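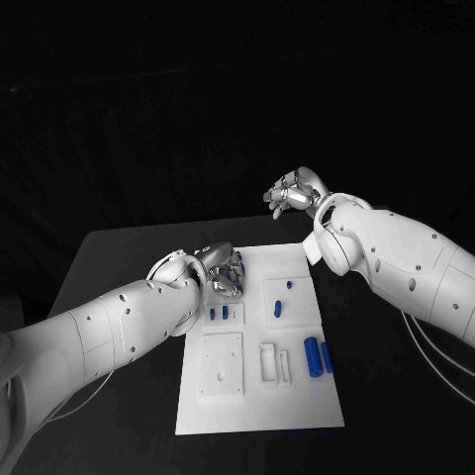
Two-arm setup with the Mustness task board, blue parts and white fixtures.

Mustness board logs

README, updated June 18, 2026

Recordings from a two-arm bench in the Pekthorpe shared workshop. The task is putting small blue parts into or onto white fixtures on a flat board. There are 669 episodes, about 3,000 files with the logs. Work started in March.
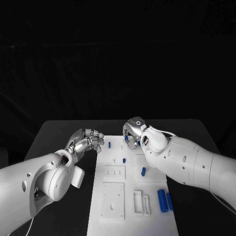
Each episode folder holds joint positions for both arms, finger positions for both hands, and the head view. Left arm files start with L, right arm files with R. Times are in seconds from the start of the episode.

Known problems

Version 2 has a clock offset between the arms. Use version 3 if you can. 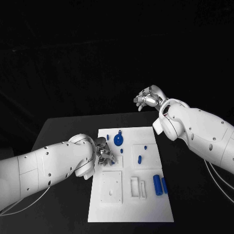

Finger readings drift in long episodes, so re-zero them before training. The loader is in the Hodska folder. Run it from the top level or the paths will break.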